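How to Pack Dinner Plates for a Move (Without Losing Sleep Over Them)

May 14, 2020
By Marleny Tello

My sister called last week to ask how I packed my plates when we left the house on Valderrama, and I talked for so long that she finally said, "Marleny, just write it down and send it to me." So I did, and then it got long, and my husband said other people might want it too. We've moved five times since I got married, and I have boxed up everything from my grandmother's tea set to a stack of mismatched cereal bowls. I did it badly the first two times. The third time I had help from Conceição Morais, who had spent years in the back room of a china shop, and most of what follows I learned sitting on her kitchen floor with a roll of tape around my wrist like a bracelet.

What you'll need

Small, sturdy boxes (more on those in a minute). Plain packing paper, more than you think. Good wide tape, and a dispenser if your hands get tired like mine do. A fat marker. Some old towels or sweatshirts for the bottoms. If you have cardboard dividers from a case of drinks, save them for cups, but you won't need them for plates.

I like plain paper much better than newspaper. Newspaper is free and I used it for years, but the ink comes off on everything, and then on the other end you have to wash every last plate before you can eat a sandwich. One bundle of plain paper did my whole kitchen last time, with enough left over for the lamp and the picture frames.

Start with the boxes

Get small ones! I know it's tempting to use a big box and be done with it, but plates are heavy, and a big box full of them will either blow out at the bottom or hurt somebody's back. Book-size boxes are just right. If you're getting used boxes from a store, press on the corners and the bottom flaps before you take them home, and leave behind any that feel soft or smell damp.

Tape the bottom seam once down the middle, then again on either side of that, and then run a strip across the other way. Turn the box over and give the bottom a good push with your palm. If it bows, add more tape.

Now crumple paper for the bottom. Crumple it loosely, in balls the size of a grapefruit, and pack them in until you've got a layer a few inches deep. A folded towel works too, and I usually do a towel with a bit of paper on top, so that the towels get moved at the same time and I'm not hauling them separately.

Wrapping the plates

Clear yourself a surface at a height where you don't have to bend. I wrapped a whole set on the floor once and couldn't stand up straight for days. Lay your stack of paper flat in front of you with a corner pointing toward your belly, and put the plates off to one side.

1. Set the first plate a little in from the corner nearest you.

2. Fold that corner of the top sheet up over the plate. Take a couple of sheets if the plate is heavy or you're fond of it.

3. Put a second plate on top of the folded paper, then fold the left corner of the next sheet over it.

4. Add a third plate, and fold the right corner over that one.

5. Roll the whole bundle away from you, tucking in the sides as you go, like a burrito. Then wrap the bundle once more in fresh sheets and put a piece of tape on it.

Three dinner plates to a bundle is plenty. Salad plates can go four if they're thin. Serving platters get wrapped by themselves, always, and I put a sheet of cardboard on each side of the really long ones.

Make sure every plate has paper between it and its neighbor, even the cheap ones. The unglazed ring on the foot of a plate can be rough as sandpaper, and if it rides against the face of another plate for a few hundred miles you'll see it afterward. We drove 502 miles to get to Tetden, and the only plates that came out scratched were the ones I got lazy with.

Into the box, on edge

This is the part people argue with me about. Plates go in standing up, like records on a shelf. They do not go in flat. When they lie flat, the bottom plate has to carry all the others, and every bump in the road lands right in the middle of it. On edge they're a good deal stronger. My neighbor Higinio Trujillo swore up and down that flat was fine, and he is a lovely man, but he lost half a set that way and he has come around.

Put the heaviest bundles in first and line them up snugly against one another. Stuff paper down the sides and between any that seem to wobble. When the row is done, add another layer of crumpled paper, and if there's still room, put something light on top, such as small bowls (nested and wrapped, also on edge) or plastic containers. Finish with paper right up to the flaps.

Before you tape it shut, hold the flaps down and give the box a gentle shake. You shouldn't hear anything. If you hear clinking, open it back up and find out where the gap is. I promise it's worth the two minutes, even at eleven at night when you're tired and would like to pretend you heard nothing.

The special ones

Everybody has a few plates that live outside the regular set. It might be the holiday plates, or the one your aunt painted, or the one you only bring out for cookies in winter.

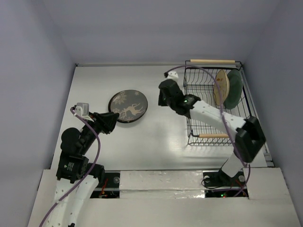
I pack those last and in a box of their own, and that box rides in the car with us, usually on the floor behind the passenger seat where it can't slide. Each one gets a layer of soft paper right against the surface, then the regular paper over that. If a plate has a raised design or any gold on it, keep tape and bubble wrap off the face entirely. Bubble wrap can leave little round marks if it sits against a finish in the heat, and I found that out one June with a cake stand I still feel bad about.

It's a good idea to take pictures of these before you wrap them, front and back, so you have something to show if you ever need to file a claim. My friend Jui-lin Chang also tucks a note inside each bundle saying where the plate came from. I've started doing it too, and I enjoy finding the notes when I unpack.

Labeling

Write on the sides, and skip the top. Once boxes are stacked you can't see the tops at all. I write the room, what's inside, and FRAGILE on at least two sides, plus an arrow pointing up. Then I number each box and keep a list in a little notebook that stays in my purse. On our last move I got up to box 34, and the notebook was the only reason I found the coffee cups on the first morning.

Unpacking

Open the box on the floor with a towel spread out next to it, and unwrap over the towel. Feel through every piece of paper before it goes in the recycling. Sheyla Henao, who helped me unpack in Tetden, found two saucers and a sugar spoon in what I had already decided was trash!

If the plates have been sitting in a cold truck or garage, let them come up to room temperature before you run them under hot water. Then fold your paper flat and save it. Somebody you know will be moving before long, and they'll be glad to have it.

Questions? Write to Marleny through the contact page. © 2020 Marleny Tello. Back to top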